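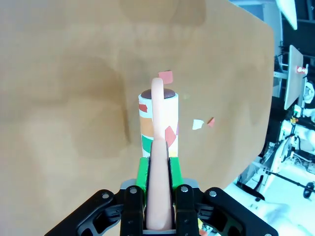
February
By the day trips desk

The Hájek works is on the Vikesside road, a short walk from the Trevanwood bus stop. It makes round paper containers, the kind used for tea, salt, cocoa and dusting powder, and it opens to visitors one Thursday in the month. We went on the morning tour. Tickets are sold at the door and the line moves quickly.

You come in through the stock room, where the board is kept on pallets under sheets. The winding shop is next. Strips of board run off reels, pass through glue and wrap around a steel rod until the tube is thick enough to cut. The noise is steady and you have to stand close to the guide to hear. A yellow line on the floor shows how far forward you can go. The cutter at the end takes the long tube down to container lengths, and the cut pieces drop into a wire bin.

Lids and bases are pressed in a side room. There were trays of blanks in cream, black and dark brown. The brown ones are ordered most by tea packers, according to the guide, and the cream ones go mainly to bakeries. We were allowed to handle the rejects, which had split at the rim or come out slightly oval.

The finishing room is quieter and takes up the longest part of the tour. Most containers get a printed wrap by machine, but the works also does small runs with loose colored paper stuck on by hand. One of these was a white cylinder with a dark brown top and a thin white rim showing around it. The patches on the side were irregular, a small red one toward the top, orange under that, then green, and a pink-red diamond off to the right. It stood on a plain tan surface with darker smudges on it. The colors don't line up in any pattern, and I liked it better than the printed ones. Nearby was a smooth peach-colored rod with a rounded end, soft-looking and a little narrower toward the tip.

Visitors can try the paper patches at a long bench by the windows. You are given a plain white tube, a pot of paste, a brush and a box of offcuts. The paste goes on the paper and not on the tube. Thin paper wrinkles if you put too much on, and the heavier scraps lift at the corners unless you hold them down. My tube took most of the half hour. The guide advises leaving it overnight before fitting the lid, so carry it home open and keep the lid in your bag. Children had aprons. Adults did not, so wear something old.

Upstairs is a small display of past work, with 152 containers in glass cases arranged by use. The tobacco and pipe cleaner tubes fill the first case. The case I spent longest at had talc tins and boxes from Lullilside, several with their paper labels almost complete. The labels on the cards are short and a few have faded. It could do with a bench up there.

The tour lasted 2 hours including the bench session. There are seven steps up to the display and no elevator, though the ground floor is level all the way through. The cafe is a counter with hot drinks, soup and rolls. Restrooms are back by the stock room. Parking is on the street and fills up before the morning tour, so the bus is easier. The return bus to Vikesside leaves from the same side of the road as the works.

The shop sells finished containers and bags of offcuts. I bought a bag of offcuts and two plain tubes with brown lids. They don't ship, and they take cards.

Filed under: Days Out > Works and Workshops

Contact us | All rights reserved | Back to top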